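Saving up for a robot, one spreadsheet at a time

1 Oct 2019

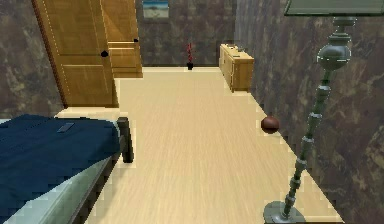

The test bedroom in the simulator, with the ball over by the right-hand wall.

So, the budget! I've wanted a proper wheeled robot since June, and the Clurard base is still top of my list at £648. Trouble is, that's before you add a battery (the Flirkell one is another £80) and I'd want 2 of those – one charging, one in use.

Until I've got the money I'm doing everything in simulation, and it's already changed what I plan to buy. I was dead set on the wide Heffernan wheels, but getting round the foot of the bed and past that floor lamp base has put me right off them. Narrow ones it is, and cheaper too!

The arm can wait. Clinach do one I like, but at my rate of saving it's six months away, and I still haven't priced up postage or a decent charger.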